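Ropa azul encima de la cama

20 de noviembre de 2020

Los viernes toca ropa. Antes doblaba en la mesa del comedor, pero desde junio esa mesa es también mi oficina y no me apetece apartar el ordenador y los papeles cada vez. Así que he pasado todo al dormitorio. La cama tiene buena altura y, con la sábana bajera puesta y nada más, hay sitio de sobra para extender una prenda entera.

Lavo por colores, sin complicarme: una tanda de claro, otra de oscuro y otra de azul, que es lo que más hay en mi armario. La azul va a 40 grados con el detergente de Hidlow, que compro en la tienda de Wolde porque me pilla de camino.

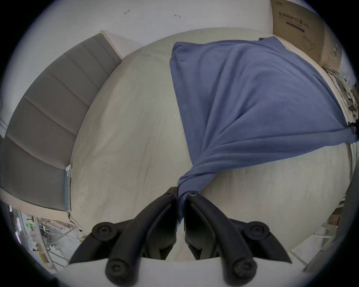 Con el algodón me pasa siempre lo mismo. Si lo dejo amontonado una tarde, luego no hay quien le quite las arrugas sin plancha, y plancho lo menos posible. Prefiero estirarlo en cuanto lo recojo del tendedero. Se coge por dos puntas, se levanta y se tensa un poco. Después se deja caer sobre la cama y se alisa desde el centro hacia fuera.

Las camisas las doblo como me enseñó Wondimu Yimer cuando compartíamos piso en Bukano. Boca abajo, mangas hacia dentro, los lados al centro y 2 pliegues desde abajo. Él las dejaba todas del mismo ancho. A mí me salen unas más gordas que otras, pero caben en el cajón.

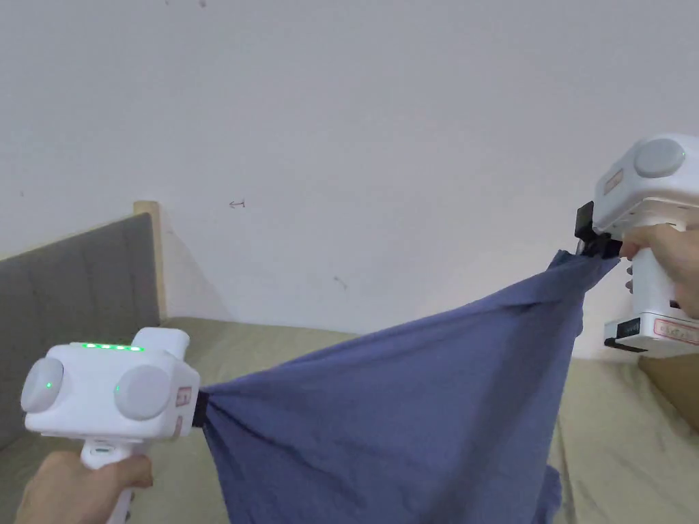
Lo que todavía no he resuelto es dónde poner lo doblado mientras sigo con el resto. Si lo dejo sobre la misma cama, acabo tirando el montón al mover la prenda siguiente. Probé con una silla y se queda pequeña. He mirado una balda de Sanach de 100 centímetros para la pared del pasillo, pero tengo que medir antes, que la puerta del baño abre hacia ese lado.
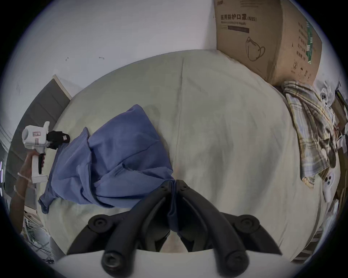

La camisa azul, a medio estirar, y la caja de mascarillas al fondo.

Me quedan las toallas y los calcetines. Las toallas van en cuatro dobleces y a la balda del baño. Los calcetines los dejo para mañana.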